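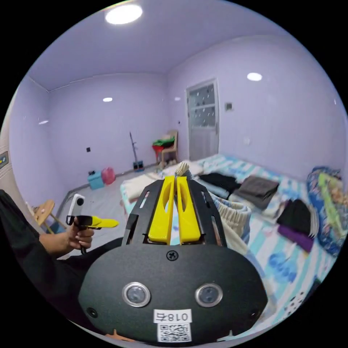 The perception work on the Heffernan pipeline reached a stable state in April, and I wish to record the decisions taken while they are still fresh. Readers who follow this blog for the planning posts will find less of interest in this one.

Heffernan takes recordings made with hand-held grippers and converts them into trajectories that our controller can follow. Each session arrives as 2 video streams, one from each hand, together with the finger opening measured over time. The software must recover where each gripper was in the room, place both in a common coordinate system, and reject any segment in which the estimate cannot be trusted.

Rejection has proved to be the larger part of the task. A bedroom is a demanding place for visual tracking. Plain lavender walls offer very few features, and a striped sheet offers a great many that look alike. Our earlier tracker would match one stripe to its neighbor and report, with high confidence, a sideways jump that had never taken place. Ceiling lights caused a related difficulty, as the exposure adjusted whenever a gripper was tilted upward.

Three changes were made:

- Feature matches on repeated patterns are now checked against the inertial estimate before they are accepted.
- The gripper's own body and fingers are masked, so that they no longer contribute points that move with the lens.
- A segment is discarded if the two hands disagree on the position of a shared landmark for longer than 13 consecutive samples.

Of the first 1000 segments processed under these rules, 392 were discarded. I consider this figure too high for regular use, although the segments that remain are of good quality.
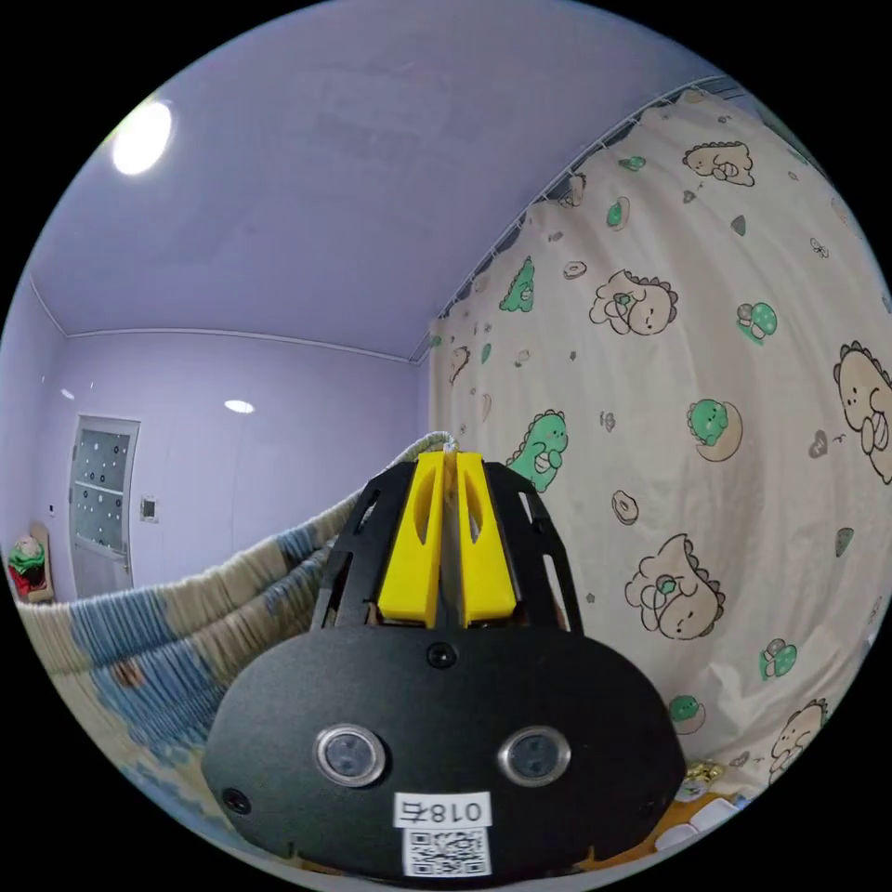

Fabric remains the open question. A printed curtain is rich in features, and the tracker favors it strongly, yet curtains and quilts can move during a task. Deirdre Conneely has proposed that each landmark carry a stability score, lowered whenever its position drifts against the rest of the map. A first version is running on the Birnton server. It handles slow drift adequately and performs poorly when cloth is lifted in a single motion.

The finger opening signal also requires attention. Thin items such as string produce a reading very close to fully closed, and the present threshold labels many of these grasps as empty. I have moved the threshold into the session configuration file, where it can be set for each gripper. Older files will load without alteration and will retain the former value.

The revised tracker has been merged into the main branch. The stability score will stay behind a flag until the Stummont recordings have been processed again, and the Pludham planner should continue to read from the previous export format until then.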